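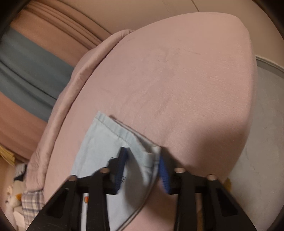
Gripper width reading drifts during long pinch holds on the hand-held tool. Reported on the cloth pickup task, bedroom set, Waltwood site. On rigid objects the width channel returns to within tolerance after every close. On fabric it does not. The attached still is from a pinch on the light blue cloth, with a fold pulled up between the two ribbed blue pads and the pink fitted sheet under it. During holds of this kind the logged width keeps shrinking after the operator's hand has stopped moving, and the replayed trajectory then closes too hard on the arm.

Status: open
Component: hand-held gripper, width estimation
Project: Zemby
Priority: medium
Software: capture build 16, replay build 16

Steps to reproduce
Start a capture with the tool on the charging stand. Run the mapping pass as usual. Pinch a folded layer of fabric and hold without lifting. Stop the capture, export, and plot width against time.

Expected: flat line during the hold.
Actual: slow slope toward zero, then a step when the jaws open. The step lands below the true open width and the offset stays for the rest of the episode.

Update 1
Recalibrated the jaws with the printed gauge block, fully open and fully closed, before each of 5 captures. Offset at the start of every capture was zero. Slope still present on all of them. Calibration is not the cause.

Update 2
Checked whether the pads themselves are creeping. Swapped both for a new pair from the Wurier batch and repeated. No change in the slope. Put the old pads back so that this stays comparable with the June data.

Update 3
Asked the Mazandarani site to run the same thing with their tool. They see it on denim and on towels, and not on T-shirt cotton. Their set has plain bedding with no pattern. Same build as ours. Their plots are in the shared folder under width_hold.

Update 4
Looked at the tracker output in place of the final width. The raw jaw positions are stable for the first part of the hold. After that the confidence on the right finger drops and the filter starts to lean on its prior. The prior is a closing motion, learned from rigid pickups, where the jaws stop only when they hit something. With a thick fold the jaws stop early and the filter does not believe it.

Motion blur makes this worse. Frames where one finger is blurred get low weight, and if several come in a row the estimate is mostly prior. Small hand tremor is enough to do it. Asking operators to brace the wrist on the mattress helped a little, but the approach angle gets shallow and the camera loses the near part of the cloth. Not recommended as a fix.

Update 5
Tested with the prior turned off (flag width_prior=0). Slope gone. Noise goes up, and fast closes now overshoot by around 2 mm. On replay the arm picks up the fabric and holds it, but it chatters on release. Not usable for training as is – the policy copies the chatter.

Update 6
Tested a hold detector. If the raw jaw speed stays under the threshold for 16 consecutive frames, the filter freezes the width and waits for a raw reading with good confidence before it moves again. The prior stays on outside of holds.

Results on the cloth set, 70 episodes reprocessed from stored video:
Slope during hold: none visible on any plot.
Overshoot on fast closes: same as the stock build.
Offset after release: cleared in all but 2 episodes. In both of those the operator opened the jaws partway, paused, and opened again. The detector took the pause for a new hold and froze on a bad value.

Raised the confidence needed to enter the frozen state. Both episodes now process cleanly. Need to confirm that this does not undo the fix for short holds.

Notes for operators until the patch is merged
Keep recording. Stored video is good and can be reprocessed; only the exported width is wrong.
Do not edit the width channel by hand. Two edited files came in from Waltwood on 17th March and had to be pulled again from the original capture.
Open the jaws fully after each release. No half-open pauses.
Tag any episode with folded or layered fabric as thick_hold so the reprocessing job finds it.

Still to do
Rerun the rigid object set with the detector on and compare against stock.
Get one capture from Mazandarani with the patched build, towels preferred.
Decide if the threshold should be a config value or stay fixed. Leaning toward config – the two sites use different frame rates and a fixed frame count means a different hold time on each.

Leaving this open pending the rigid set.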